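4.2 Response time under shared load

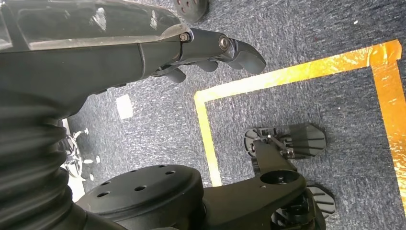

Figure 3. Robotic forearm and hand above a carpeted surface.

The second part of the study looked at how the four hosting plans behaved when other accounts on the same server were busy. Section 4.1 covered idle conditions, where the differences between plans were small. Under load the differences grew, and the order of the plans changed.

All four test sites ran the same content: a blog with a comment form, a small product catalog, and a contact page that sent mail through the host's own relay. Two of the plans, Cindum and Villalba, were shared plans with a control panel. Skernholm sold its plan as "semi-dedicated", which in the contract meant a cap on the number of accounts per machine. Grostine was a virtual server and served as the reference. Caching plugins were left off on every site. The database was placed on the same machine as the web server in each case except Villalba, where the provider keeps databases on a separate host and does not let customers change this.

Requests were sent from a single client in a different network from all four providers. Each run fetched the home page, one catalog page and one search result page, in that order, with no pause between them. A run was counted as failed if any of the three pages returned a server error or took longer than 17 seconds. We chose this limit after the pilot, in which slower pages almost never finished at all. In total, 423 runs were completed for each plan, spread over working hours and nights during October. Runs that overlapped with announced maintenance were dropped and repeated later at the same time of day.

We had no direct view of the load caused by other customers. As a stand-in we used the load average shown in the control panel, where one was offered, and the time needed to write and read back a small file through a script. The two measures agreed well on Cindum and Skernholm. On Villalba the panel showed a figure that did not move for hours at a time, so only the file test was used there. Grostine gave full access to system counters.

The home page was the least affected. It needs few database queries, and on all four plans the median time stayed close to the idle value even in the busiest periods. The catalog page slowed down on both shared plans, with Cindum losing more than Villalba. The search page showed the widest spread. On Cindum it was the only page that failed often, and almost all of the failures fell in the late morning. The error log pointed to a limit on simultaneous database connections. The provider's help pages do mention such a limit, but they give it per server and the log entries suggest that it is applied per account.

Skernholm was slower than Villalba when idle but changed less under load. This fits with the cap on accounts, although we cannot rule out that the machine simply had quiet neighbors during the test. A customer who only compared idle times would have ranked the two the other way. Grostine was steady throughout, apart from one Monday on which every page was slow for most of the afternoon. Support confirmed a fault in a storage unit. Those runs were kept, as the fault had not been announced and would have reached real visitors in the same way.

Mail from the contact page was recorded separately. Delivery from Villalba was delayed during busy hours, and 104 messages arrived after the next test message had already been sent. None were lost. On the other plans mail left the server shortly after the form was submitted, and load had no clear effect on it.

Three points limit what can be read from these results. First, each plan was tested with a single account on a single machine. Providers move accounts between servers, and a second account bought on the same day may land on newer or older hardware. Second, the client sat in one location, so network delay is part of every figure. We subtracted the round-trip time measured just before each run, but short spikes in the network would still show up as slow pages. Third, the test site was not tuned. With a page cache turned on, the catalog and home pages would be served mostly from disk, and the gap between the plans would probably shrink. The search page would gain little from this, as few visitors enter the same terms.

Price did not follow performance closely. Skernholm cost more per month than either shared plan, and Grostine cost the most once backups were added - they are an extra item there and part of the base price elsewhere. For a small site with no search function, the cheaper of the two shared plans would have served visitors about as well as the reference during the test period. Sites that depend on search or on logged-in users are a different case, and they are treated in Section 4.3 together with the results for concurrent sessions.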